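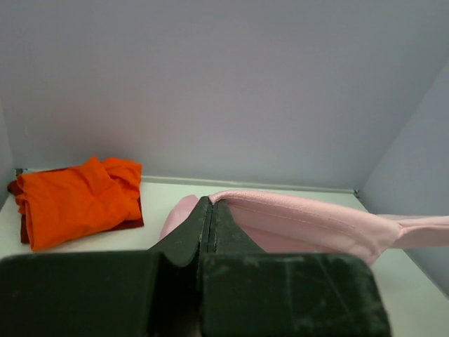
Sleiman 3 Bench Vise: Two Months On

3 min read

The Sleiman 3 is a cast iron bench vise sold by Trarketti, bolted down through a swivel base. I fitted mine in May to replace an older fixed unit. It has been used most days since, mainly for filing mild steel, cutting threaded rod and holding hardwood for shaping.

Mounting

Four bolt holes, no bolts supplied. The base wants a bench top at least as thick as your thumb, with backing washers underneath. The instruction sheet gives hole spacing but omits the swing clearance of the handle, which fouled my drawer until I moved the vise along. Set it so the fixed jaw sits slightly proud of the bench edge, otherwise long stock can't be clamped vertically.

Jaws

The jaw faces are serrated and held by 2 countersunk screws each. They came parallel to within what I can see against a straightedge. Serrations will mark aluminium and anything softer, so budget for soft jaws. The Ovitov magnetic pair fits, though they sit a little low.

Screw and nut

The main screw is an Acme form. Backlash was half a turn out of the box and hasn't changed. It arrived packed in a waxy preservative that collects filings; I stripped it with kerosene and regreased. Travel is smooth over the full opening with no tight spots.

Swivel

This is the weak point. The lock-down levers hold for filing, but under a long spanner the body creeps. Tightening both levers evenly helps. For heavy bending work I would buy the fixed-base version.

Finish

The paint is thick and chips at the corners. The anvil pad is machined flat and is fine for light peening only.

Verdict

A sound general-purpose vise for a home workshop, let down by the swivel lock. Colour options don't affect the price.

Comments (3)

Zane Hunt: Same creep on mine. I roughened the underside of the swivel plate with coarse emery and it's better, though still not perfect.

Eglė Lepik: Do the Ovitov jaws stay put when you open the vise quickly?

Edgars Šimkus: Mine do, on the older model. Wipe the filings off the magnets first.

Related

Zetetti drill press: 17 months of use
Choosing a file for mild steel
Soft jaws from scrap aluminium angle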